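Bornum Textile Care Open House: Notes on the Pillow and Bedding Line

The Bornum plant opened its doors on Thursday from 9 a.m., and I took the second tour. The building handles bedding for short-stay apartments and two children's clinics. Murakami, the parent company, bought it from a carpet wholesaler, and the floor drains still follow the old layout. Visitors enter through receiving, where bags are weighed and tagged before anything is opened.

Daily intake on the sheet by the scale was 2,208 pieces for the day before our visit. Of those, 646 were pillow covers. The rest were flat sheets, duvet covers and towels, which go to a separate hall that was not on the tour. 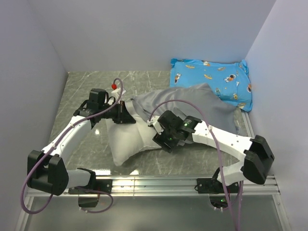
Noboru Yokoyama
Contributing writer, laundry and linen equipment

Pillows and their covers are kept together by customer as far as the wash, then separated. The children's pillows come in prints, and the blue one with astronauts, rockets and planets belongs to a set the plant calls Iro. Gray cloth is the other common item. Plain gray shows creases less than white and hides light staining, so inspection has to be done under angled light. The inspectors use a fixed lamp at table height and check each side once.

Shota Higuchi, who runs finishing, explained the folding standard. A cover is laid flat with the opening to the right, folded in half lengthwise, then in thirds. The closed edge faces out on the shelf. Satin weaves are the exception. They slide when stacked, so they get one fewer fold and go in stacks of ten with a paper band. The band is marked with the shelf code and nothing else.

Most of the time in finishing goes into opening the cloth out before the first fold. A piece comes from the dryer as a bundle, and the corners have to be found. Higuchi's advice to new staff is to find a seam first and follow it to a corner, then hold that corner while looking for the next. Shaking the piece is discouraged on account of lint. The target is a flat piece with no crease longer than a hand's width before folding starts. 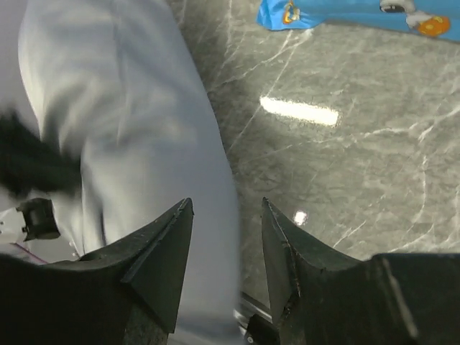
Soft cloth of medium weight is the slowest to sort. Heavy cotton keeps its shape and thin polyester falls flat, but a soft knit or brushed weave holds rounded folds that have to be pressed out by palm. Higuchi has these pieces folded within 20 minutes of leaving the dryer. After that they are sent to the steam table, which adds a step and a second handling tag.

Storage is on open steel shelving from Trelleo, five levels high. Capacity is listed at 1,383 folded covers per aisle. In practice the plant fills each aisle to about 1,000 and leaves the top level clear so that stacks can be pulled without a step stool. Pillows are stored on edge in a separate room, sorted by print, with the care label facing the aisle.

I asked about losses. Mismatched sets are the main one: a printed pillow returned without its cover, or the reverse. These wait on a shelf by the office until the end of the month, and the customer is then sent a list. The shelf was half full.

The tour took 50 minutes. Hearing protection is needed in the wash hall and is handed out at the door. Parking is behind the building, by way of the delivery gate. The next open house is planned for January, and the towel hall should be included by then.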